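Dec 10, 2023
Bedroom rig, bed-surface pickup, evening session

Mostly a planner day, with perception getting in the way as usual. The aim was to see whether the new Wamon release does what its change notes claim, namely that approach poses over soft surfaces are "compliance aware". I have read the code and I can't find much compliance in it. There is a padding term on the support plane and a slower last stretch. That may well be enough, but I'd call it padding.

Setup as in August apart from the software. Wamon for planning, Skivuva for segmentation, Ursu doing the logging and replay. Dim light on purpose. Skivuva was tuned on bright rooms and its authors say light level makes little difference, which I wanted to see for myself before we build anything on it.

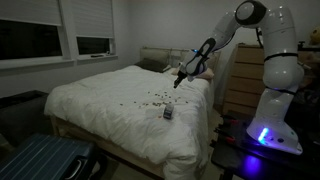
First problem was the support plane. Skivuva fits one flat plane to the bed and treats everything above it as an object. A duvet is not a plane. With the default threshold, every decent fold comes back as a candidate grasp, often ranked above the real bits. I raised the threshold until the folds went away and then most of the small pieces went too. There may be a sweet spot between the two, but I didn't find it, and I suspect it moves every time the bedding does.

Went over to a local fit, small patches with a bit of smoothing between them. Much better on the replay data. I'm not trusting that yet. The replay set is 271 captures and a good many of them are near copies of each other, so a fix that works on one works on a whole family. Once I dropped the near copies there were 232 left and the gap between old fit and new fit got noticeably smaller. Still a gap. Please quote the 232 result if you quote anything. 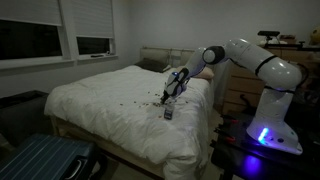

Collision margins next. Wamon has a single margin for the whole environment, which made sense when everything in it was a table. Set it wide enough to be safe and the planner refuses any target with something upright close by. With the clear bottle standing right under the fingers and crumbs on the duvet all about it, that rules out exactly the targets we care about. Set it tight and the planner is happy, but then you are relying on the depth data for clear plastic, and I have never seen depth data for clear plastic that I would rely on. The label band gives you something to hang a box on, if you remember that the bottle carries on above and below the label. Skivuva doesn't remember this. It drew its box round the band and stopped.

Tried a per-object margin as a patch on top of Wamon. It's a hack: a lookup keyed on the class name, read once at start-up. Change the file while it's running and nothing happens, and there's no warning. I lost a fair bit of the evening to that and would like the time back. To do: reload on change, or at least print which values are in use.

Second thing on margins, for whoever picks this up. The inflated box is built in the camera frame and then rotated, so it grows when the view is oblique. Looks like a planning fault in the Ursu viewer and isn't one.

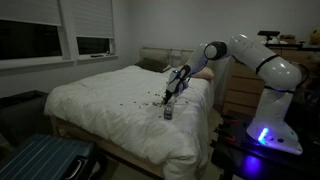

Then the stop height. The present rule is to come down to a fixed offset above the fitted surface, then creep until the effort reading at the wrist changes. On something hard that reading has a clear step in it. On bedding it's a slope, and where you call contact on a slope is a matter of taste. The Fitberg people suggested using the rate of change over a short window in place of the raw value. I coded it up with a window of 5 samples. It triggers earlier on replay, but it also triggers on our own deceleration at the end of the approach, and their note doesn't mention that. Masking the deceleration phase brings the delay most of the way back. So I'm not convinced we've gained anything except a parameter.

Small point on frames. The table-to-bed transform is still typed in by hand from the August measurement. Any error there looks just like an error in the surface fit, and I can't separate the two from the logs I have. This should have been sorted before any of the above, and I include myself in that complaint.

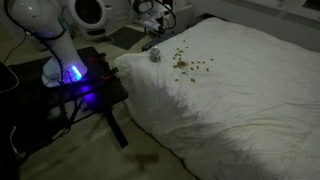
Side view of the rig: arm base and clamps on the black table, metal item and pellets on the sheet.

Left to do, in the order I believe in them:

Calibrate table to bed properly and store the result with each log.
Rerun old and new surface fit on the 232 with the measured transform.
Reload for the margin file.
Ask Fitberg what surface their contact numbers came from. If it was foam on a bench I'd rather know now.
Leave the Wamon upgrade on the branch. No merge until the refit is done, whatever the change notes say.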